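How to Sort a Drawer Full of Old Cables

27 shares · 12 comments

In my home in Sultthorpe there was one drawer which we could not close. All cables of the family went inside, and every Sunday somebody was looking for a charger and became angry. In June I decided to finish with it, and I write the steps for people who have the same drawer.

First, take everything out and put it on a table. Do not sort in the drawer. Unplug also the chargers which stay in the wall all year — they are part of the collection.

Second, look only at the ends. The color and the length are not important yet. Put together the cables which have the same plug. If you do not know a plug, leave it for later and do not search for it on the internet now, or you will lose the evening.

Third, give each group its own bin. I use open plastic ones, without a lid, so the children can put things back.

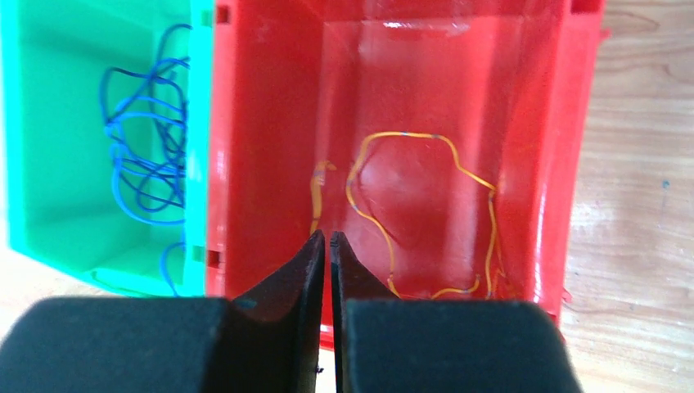 Blue wire in the green bin, with the red bin next to it.

Now you can untangle. Start from the middle of the knot and make it wider with your fingers. Never pull on the ends, it only makes the knot smaller and harder. When a cable is free, roll it in a circle as wide as your hand and close it with a strip of fabric tape. I keep four spare strips in the kitchen.

Write a label before you put the cable away. My neighbor Adwoa Frimpong writes the room and the device, for example "bedroom, lamp", and I copied this from her.

Cables with broken skin or bent pins should go to electronic recycling, not to the normal trash. Ask your town where the collection point is and which hours it is open.

Comments (12) · Share (27)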